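Notebook | Entries | Materials | Contacts | Search

June – paper board, moisture trial, second batch

Brinier board arrived in the morning, 28 sheets, all flat. Cut the trays on the Soylu die. The crease on the long side still wants to open at the corner, same as the first batch. I set the crease rule 2 points deeper and the next few folded clean, so leave it there.

Coating is the Griltov water-based one, thinned as before. One pass with the wire bar. It looks streaky while it dries and then levels out. Don't go back over it, I did that on the first sheet and it lifted.

Weighed the trays before filling and again after 9 hours in the cold cabinet. Numbers are on the clipboard by the balance, will type them up when Anika Baptiste has done her half. By eye the coated ones held their shape and the bare ones had gone soft along the bottom fold. One bare tray leaked at the corner where the glue tab was short. That is a cutting fault and should not count against the board.

Grease is a different matter. Oil came through the coated board at the crease, where the coating had cracked. Plan is to coat after creasing and see if that helps – it means doing them by hand, which is slow.
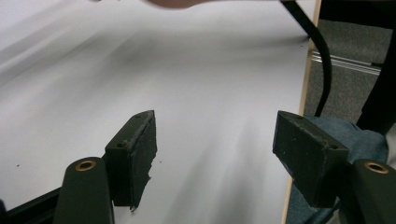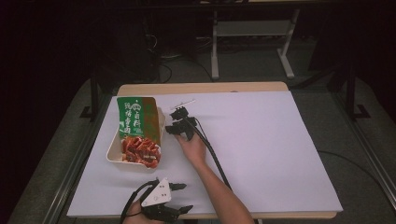
Second photo: low-sided white takeout box with the red meat in it, green package standing behind.

Sendbridge wrote back about price. They will do 2,000 at the lower rate but want the final outline first. Told them not yet. Lid fit is still undecided, and Anika wants the sides a little taller for anything with sauce.

To do:
– coat six after creasing, leave overnight
– new blade for the guillotine, the edge is fuzzy on the heavy board
– ask Brinier if the grain can run the short way
– return the borrowed hygrometer

Balance was drifting again by 4 pm. Moved it off the window bench.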